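Renting the Haledby hand capture kit

Posted 20 April 2025
Print this post | E-mail this post

We had the Haledby kit on a two-week rental from Psarras, the firm that handles it on this side of the country. A few readers asked for my opinion after I mentioned it last month, so this is what I wrote down.

Haledby is a set of wearable sensors for the hand, plus a software package called Cluvotby that lines the recordings up. You put it on, do ordinary jobs with ordinary objects, and the motion data goes toward training a robot to do the same jobs. We want it for cleaning tasks: spray, wipe, fold, put back. Our robot arm lives at the Flinstead office and it is slow to teach by hand.

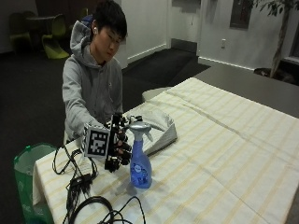

Setup took 40 minutes the first time and 22 by the end of the first week. Most of that is cabling. The guide is short and mostly clear, but the page on plug order is out of date, and I lost part of an evening to it. Psarras answered my e-mail the next morning with a corrected page.

The hand unit is bulky. You can do slow, careful work in it, but small things like a twist cap take practice. A trigger sprayer is a fair test because it needs a firm squeeze with the fingers while the rest of the hand keeps the bottle steady. My first few recordings of that were poor. I was reaching too high on the neck of the bottle, and I fixed it by slowing down.

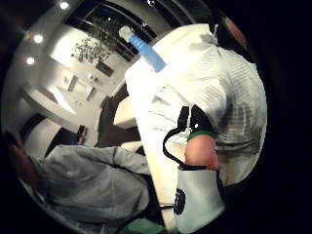
The view from the hand, with a bottle on the table.

The wide view is useful. It picks up a lot of the room, so Cluvotby has plenty of fixed points to work from. It also picks up whoever is nearby, so tell people before you record. The software has a blur tool for faces - I tried it on two sessions and it missed one face in the second. Check the results yourself.

Lighting matters more than the guide says. Bright, pale surfaces can wash out, and dark corners stay dark. We moved things around a few times before I was happy with it.
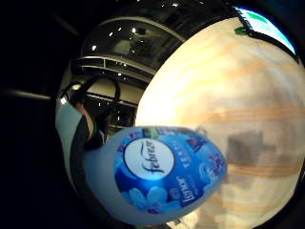

Photo: from our own recordings, Haledby hand unit

Household products are good objects to record. They are cheap, they come in awkward shapes, and the labels give the tracking something to hold on to. Plain white items were harder. I had the most trouble with folded cloth, and I don't blame the kit much for that.

Calibration is done with a tagged cube. You hold it up near the sensor hand and turn it slowly until the software beeps. We did it at the start of each session and again after any break. It takes about 3 minutes. Skip it and the recordings drift.

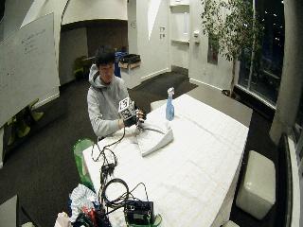 Cube in one hand, sensor on the other.

What I didn't like: the cables. They are thin, they loop all over the table, and I caught one with my sleeve more than once. Psarras told me a wireless version is due in July. I would wait for that if you plan to buy. For a short rental the current one is fine, and the export files opened in our own tools with no extra work.

We are renting again next month for the wiping tasks.

Comments

gearbox_dad: Does Cluvotby need its own computer or will it run on a regular laptop?

Author: Regular laptop here. The fan runs the whole time.

tinplate: We had the same problem with the plug order page. Wish I had e-mailed them.

mossy: How heavy is it after an hour? My wrists are not great.

Author: I noticed it. I took a break between sessions and that was enough for me - try it on before you commit.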